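Windura Shared Workshop
Minutes of the general meeting, October 24, 2025

1. Previous minutes
Accepted without change.

2. Water supply
Kesutar has quoted for replacing the 500 L rainwater tank on the north wall. The quote covers the stand and fittings but excludes removal of the old tank. A second quote will be sought from Tirketik before the order is placed.

3. Fees
Annual fee to stay at $30. Casual day use rises to $5. Both apply from April.

4. Access
The Ko Street gate will be locked at 9 pm. Two keys have not been returned and the lock will be rekeyed at the holders' cost.

5. Storage
Labelled shelves are full. Unlabelled timber and paint will be cleared after 30 days' notice on the board.

6. Benches
Yellow tape stays on the steel table. Items are not to be left across the lines overnight.

7. Other business
The gutter over the side door is leaking at the join. Referred to the building owner.

Meeting closed 8.05 pm.

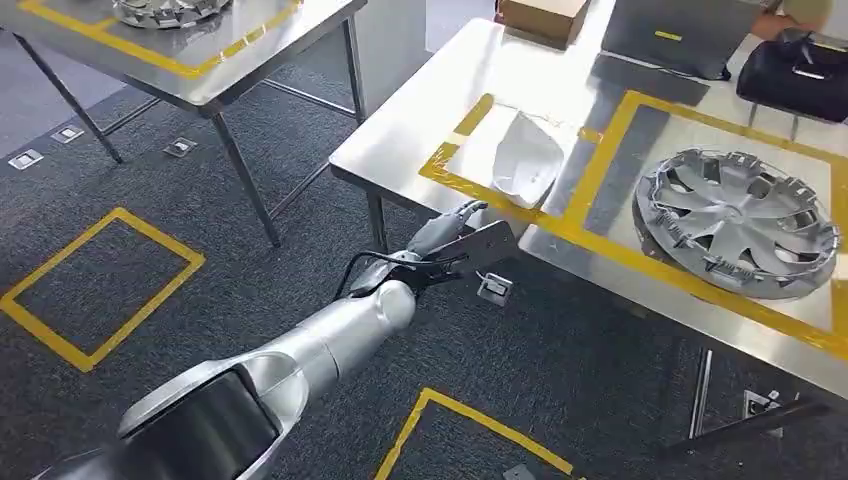 Item 6: steel table with taped zones.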